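Jernley puts its own reel claims to the test, and trims a few

BOLLGATE, November 9, 2023 - Fishing tackle maker Jernley today released the Ekia, a fly reel for trout and light saltwater use. The company is not calling it revolutionary. Anglers have been sold a lot of revolutions, and most of them cast and wind much like the reel they replaced.

The Ekia has a sealed drag, a spare spool in the box and a handle big enough to find with cold fingers. It costs $438. That is a lot of money for something that mainly holds line, and Jernley says so in the owner's booklet.

Before release, the reel went to Michiels, a repair shop that has no stake in sales. The shop was asked to wear it out. Over the summer it ran 60 reels through salt water, sand and repeated drops onto a boat ramp. By the end of August, 17 had come back with a fault, most of them a sticky spool release. The part was redrawn and the launch was put back until it had been replaced on every reel.

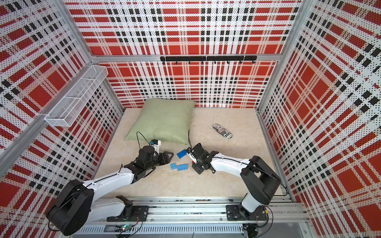 What the Ekia will not do

It will not add distance to a cast. It will not land a fish that a cheaper reel would lose, unless the cheaper reel has a bad drag, and plenty of them don't. Claims that a lighter reel "balances" any rod should be treated with care, including the one in Jernley's own catalog last year, now withdrawn.

Availability

The first run is 2422 reels, sold through tackle dealers and from the Bollgate factory counter. Left-hand and right-hand wind are the same price. Spare spools and drag parts are sold separately, and owners can fit them at home with a coin and a small screwdriver.

Review reels are available on loan. Jernley asks reviewers to fish with them first.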